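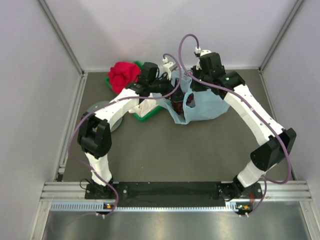
Linbridge Shared Workshop has finished the first stage of a two-arm sorting rig, and the members who built it would like expectations kept low. The rig cost the workshop 14 months of Tuesday nights and does one household job, picking mixed items off a tray and putting them somewhere else, at a speed any child could beat. Both white arms are bolted to one long black plate inside a small three-walled enclosure, and the practice load includes a red cloth and a thin blue bag with something dark inside it. Soft things are where most of the trouble has been.

"People see two arms and assume it can do the laundry," said Emerson Leite, who designed the mounting and wrote most of the control code. "It can't. On a good night it picks up a cloth. I would not let it near a glass."

The group ran 421 pick attempts in February. Of those, 60 ended with the item where it was supposed to go. The full log, including the nights when nothing worked, is posted on the workshop's website under the project name Hondow. Members voted to publish all of it after seeing too many home robot videos that show one clean run and leave out the rest.

Thin bags remain the worst case. The fingers close on one layer, the rest slides away, and whatever is in the bag rolls out. Jussara Damasceno, who runs the test sessions, doubts that a second arm has helped as much as the group hoped when it voted to pay for one.

"Two arms get in each other's way," Damasceno said. "Half of my notes are about the wrists bumping. The other half are about cables. We have looped them high over the grippers and they still catch. I was against the second arm and I have not changed my mind, but it's built now, so we test it."

Leite disagrees and expects the second arm to earn its place once one gripper can hold a bag open for the other. The workshop has no date for that and is not taking orders, selling kits or looking for investors.

The next stage, Tsao, will replace the fingertips and repeat the same pick list so the numbers can be compared. If the success rate does not at least double, the members have agreed to take one arm off and use it for spare parts.

Parts lists and frame drawings are free to download. Anyone planning a similar build at home is advised to read the fault list first.

Press contact: Jussara Damasceno, Linbridge Shared Workshop

Released Wednesday, April 15, 2020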